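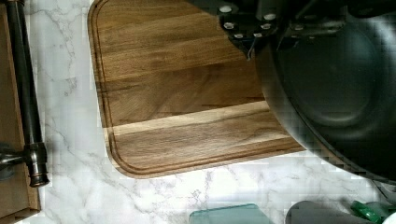 Figure 4. Wrist camera view at the countertop station. The groove along the edge of the board and the pale stripe in its lower part are both discussed in Section 5.2.

5.2 The stripe failure

Of the 41 board-lifting trials in the May series, 9 ended in a protective stop. We had expected the marble to be the villain. Gray veins on white stone look a good deal like edges to an edge detector, and Pîrvu had spent most of the spring teaching the Tukix planner to ignore them. It ignored them very well. In 7 of the 9 stops the planner chose the pale stripe in the wood as the near edge of the board and drove the fingertips down to get under it. A finger cannot get under the middle of a board. The arm pressed until the force limit of 40 newtons tripped, then reported a successful pre-grasp and waited for applause.

The cause is easy to state and was embarrassing to find. The edge finder scores candidate lines by contrast, straightness and length. The stripe does well on all three. The true edge has rounded corners, runs beside a carved groove that breaks it into two weaker lines, and is often partly hidden by the gripper itself. By its own rules, the software was right to prefer the stripe. Plain boards from the Lelside set never triggered the fault, and for that reason it passed every test we ran before moving to the kitchen.

The remaining two stops were of a different kind. Both times the wrist housing came closer to the faucet than the 40 mm margin allows. The collision model used in those trials had been measured by Căpraru before the present gripper was fitted, and it described a slimmer machine than the one we own.

The false success report worries us more than the pressing. The pre-grasp check asked only whether contact had been made, and contact had been made, with enthusiasm. Following a suggestion from Bråten, the check now also requires that the fingertips be lower than the top surface of the board. A protective stop also clears any success flag already set, a rule we had assumed was in place and which the Skiltlow controller had never heard of.

Neither change improves the edge finder, which still admires the stripe. Depth-based scoring is described in Section 5.3.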